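Teaching by Hand: An Afternoon With the Drudham Team

The kitchens at Drudham exist only on a computer, but after an hour in one you start to have opinions about the tile.
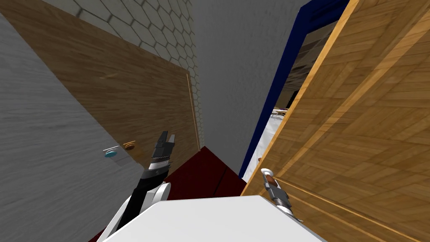

Doors first, then everything else

I had expected the team lead to begin with the learning system itself, and instead she began with doors, which she has spent a good part of the past year thinking about. "Everybody wants to hear about the clever part," she told me, pouring us both some very strong tea. "But the clever part eats examples, and somebody has to make the examples."

At Drudham the examples are made by people. An operator sits down with 2 hand controllers, one for each of the robot's arms, and steers it through a chore in a simulated home. The software records every motion, along with what the robot would have seen from where it stood. A good run gets kept and a clumsy one gets a note, and each task needs 200 good runs before it is passed along to Sirnov, the small company that does the training.

"My first week, I drove into the door frame all day long," said one of the operators, a former piano teacher with a wonderful laugh. "You think you know how wide you are, and then you're a robot and you don't!" She is proud of her tight spaces now, and she talked for quite a while (I was happy to let her) about how to come at a doorway with both arms tucked in.

The rooms come from a library called Ratus, which swaps the colors, cabinets and knobs between sessions. I asked whether that was mostly for looks. "Oh no, it matters a lot," the lead said. "If every knob is the same knob, that's the only knob it ever learns."

Do they keep the bad runs? They do, as of June, after a long argument with Sirnov. A fumble followed by a patient recovery is worth having, she feels, and the operators are now asked to leave those in.

A shift lasts until 7 in the evening, with plenty of breaks for tired wrists. I was offered a turn before I left, and I spent most of it facing a wall.

Last updated: June

41 shares | 7 comments

Related
Nedeljković opens its test kitchen to visitors
What makes a good demonstration?
Ratus adds hallways and laundry rooms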